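Flotedcombe Units: Changes to the Electricity Supply
The supply to the Lockwood building will be altered in February. Tenants should read the notes on metering and load before the changeover.
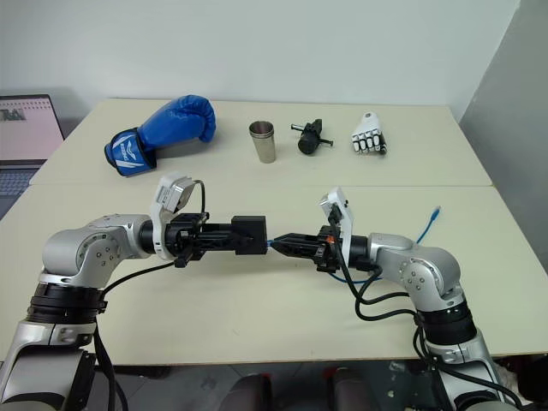

Metering
Each unit will have its own sub-meter in place of the shared meter in the ground floor cupboard. Readings will be taken monthly and charged at the landlord's purchase rate, with no mark-up. The standing charge will be split by floor area. Unit 4 is let as two rooms and will receive two bills.

Load limits
The present board was sized for lighting and light bench work. The new one, supplied by Konanix, gives every unit a separate 32 A feed. Fan heaters remain the main cause of tripping on the upper floor – two on one socket circuit will exceed its rating once anything else is switched on. Fixed heaters must be wired by the contractor and entered on the schedule held by Dennis Mottram.

Shutdown
Power will be off from 7 a.m. to 1 p.m. on the day of the changeover. The fire panel has a battery and will stay live. The goods lift will not run. Fridges and servers should be shut down beforehand.

Queries about billing go to Reece Crabtree on extension 818. Faults after the changeover should be reported to the site office, giving the unit number and the label on the breaker.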